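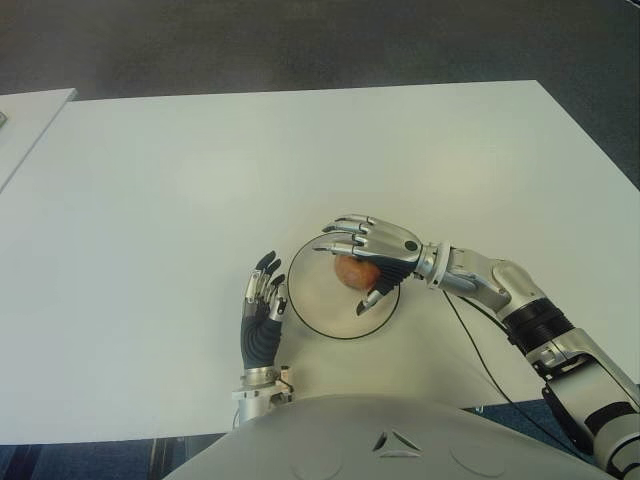
Figure 6. Right hand over the fruit, left hand upright beside the plate.

6. First pick with both hands mounted

This section covers the first object pick after the Holtum hand set has been fitted and homed. Finish Section 5 (Homing and joint limits) before you start. Allow 15 minutes.

You will need:
A table with a flat, light-colored top
A round plate with a rim
One piece of firm fruit, such as an apple
The Holtum pendant, charged

CAUTION: Keep your own hands off the table while the arms are powered. The fingers can close without warning if a stored routine is still loaded.

6.1 Set the table

1. Place the plate flat on the table within reach of both arms.
2. Put the fruit on the right side of the plate, as seen from the robot. A spot toward the far side is easiest for the first try.
3. Check the cable from the right forearm. It may lie on the tabletop, but it must not cross the plate or pass under either hand.
4. Move tools, cups and loose parts out of reach of the arms.

Note: A clear plate works with the standard vision settings. If the fruit is not picked up by the head camera, go to Vision > Surface and select Transparent.

6.2 Park the left hand

5. On the pendant, select Left > Park > Upright. The left hand comes to rest on the left of the plate with the fingers pointing up.
6. Wait for the tone before you go on.

6.3 Close on the fruit

7. Select Right > Approach > Over. The hand moves in from the right and stops with the four fingers above the fruit.
8. Jog the thumb down until it points below the widest part of the fruit. Do not let it press on the plate.
9. Set grip force to 15. This is the factory value for soft produce.
10. Press and hold CLOSE. Let go when the contact light turns green.
11. Press LIFT. The arm raises the fruit 50 mm and holds.
12. Press RETURN to set it back down.

If the fruit slips, raise the force one step at a time and repeat from step 7. Do not go above 50 with fruit. If the thumb reaches the plate before the fingers make contact, go back to step 8 and raise it slightly.

CAUTION: Do not pull on the fingers to free a stuck object. Press OPEN, then press STOP if the hand does not respond.

6.4 After the pick

13. Wipe both palms with a dry cloth. Juice left in the ribbed covering of the right palm will harden there.
14. Save the grip under Profiles. Names can be up to 15 characters.

Check the finger cables every 1,000 closures. Replace the palm coverings at 4,000 closures, or sooner if the ribs are worn. The count is shown under Service > Hands.

For help with saved profiles from the older Sudeck pendant, see Appendix C.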